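Zuveck Demonstration Programs
Site Inspection Checklist: Hand-Held Gripper Teaching
Location: Traneldale house, shelving room
Inspection month: October

Ratings: S = satisfactory, C = satisfactory with comment, A = action required before next session.

Section 1. Work area

1.1 Floor clear of cables, packing material and loose objects: S
1.2 Countertop clean and free of sharp edges: S
1.3 Shelves secured; adjustable shelves seated on their pins: C
Comment: One shelf shifted under light hand pressure. The pin was reseated during the inspection. Operators are to check all shelves by hand before the first demonstration of the day.
1.4 Lighting adequate for the gripper cameras: C
Comment: Acceptable with the ceiling lights on. Readings taken near the window dropped to 400 lux toward the end of the afternoon. Sessions running past 4:30 p.m. require the ceiling lights at full output.

Section 2. Hand-held grippers

2.1 Finger pads intact, with no tears or lifting edges: S
2.2 Trigger returns freely when released: A
Comment: The left unit was slow to return. It is withdrawn from use until the spring has been replaced. Pads and springs are due for replacement at 3,000 grasps, and the log for this unit had not been kept up to date.
2.3 Marker tags flat, clean and firmly attached: S
2.4 Camera lens clean and housing tight: S

The trigger fault was found with the gripper unloaded. Demonstrations recorded with the left unit since the previous inspection should be reviewed before they are passed to the Ormsby training team.
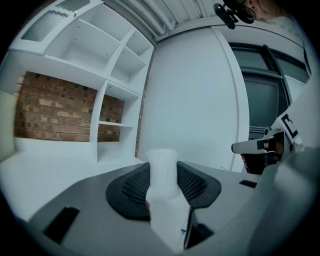

Operators should also be reminded that both grippers are to be set down, pads open, before either hand is used for any other purpose. This applies to short interruptions as well - adjusting a strap, answering a telephone, opening a door.

Section 3. Head-mounted camera

3.1 Strap and bracket secure, with no pressure points: S
3.2 Wearer able to see the floor and both hands: C
Comment: Downward view is limited. The wearer must not step backward while recording.
3.3 Rest break taken after each block of 100 demonstrations: S

Section 4. Records

4.1 Bitelero recording software started and stopped by the operator only: S
4.2 Failed demonstrations kept and labeled: C
Comment: Several had been deleted. Failed attempts are to be retained under the program rules.
4.3 Grasp log completed at end of session: A
Comment: See item 2.2. The log is to be signed before equipment is returned to storage.

Result: Conditional pass. Items 2.2 and 4.3 to be closed before the next session.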